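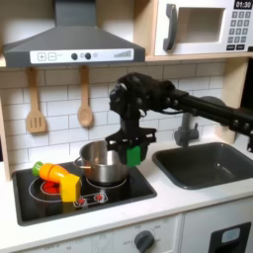 So the silent auction for the Ruston donkey barn closed last night and I am still buzzing! If you read my January post you know I'd promised them a quilt, and that I had 6 finished squares and a lot of optimism. Well, it got done – the last of the binding went on in the parking lot in Udville, with the doors already open.

Bidding started at 50 dollars and I figured it would stay there. It went for 822! I had to go look at the sheet twice. The lot everybody wanted was a weekend at the Paulauskas farm, and two tables got into it and pushed that one right up to 1000.

The money goes toward hoof care and a new roof on the east side, where Rulik sleeps (he's the gray one who ate my scarf last fall). I went over to see him this morning and he tried for my sleeve.

They're already asking for donations for the fall auction. I said yes to another quilt – a smaller one. Anybody have green flannel scraps they don't want?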